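The Mountain at Clivatham

Sohail had 290 programs to fold before the doors opened at Clivatham, and he loved every one of them. He loved the smell of the ink. He loved the little crooked C on the cover that the print shop never managed to straighten. Best of all, he loved that the Czarnecka puppets were coming back in April, after a whole winter of nothing but choir practice!

"You're still on programs?" Swati called from the wings. "I need a mountain!"

The mountain had been painted cardboard for years, a grand gray thing with a goat path up one side, and last night the roof had leaked right onto it (of course it had, the one wet night of the month). What was left of it slumped in the hallway like old toast.

"How tall?" Sohail asked.

"Tall enough for the Prendar to live under."

The Prendar was the dragon in the second act, a sleepy creature who only wanted soup. Sohail adored him. He put down his stack and ran for the laundry bin, and out came everything soft they owned: curtains, scarves, a tablecloth with gravy on it, Swati's winter blanket. He tried them all! The curtains made a hill. The blanket made a bigger hill. The scarves made something that Swati said looked like a wet hen.

Then, near the bottom, he found the green. It was so pale it was nearly white, the color of mint ice cream going soft in the dish, and when he pinched the middle and lifted, the rest of it simply followed, up and up, with valleys running down every side. 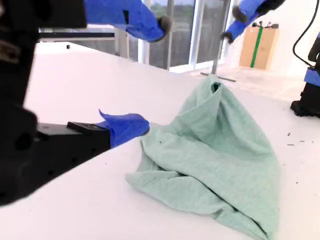
"Oh," said Swati, and came down off her ladder. "Oh, do that again!"

He did it 2 more times, just for the joy of it. On the last one she crouched until her chin was level with the table and squinted along the ridges.

"The goat goes there," she said, pointing. "And the soup pot down in that fold, where it's dark."

"And the Prendar?"

"Asleep underneath. We'll have him snore."

Sohail was already snoring, trying out a low one and then a whistly one, while Swati hurried off to find the goat.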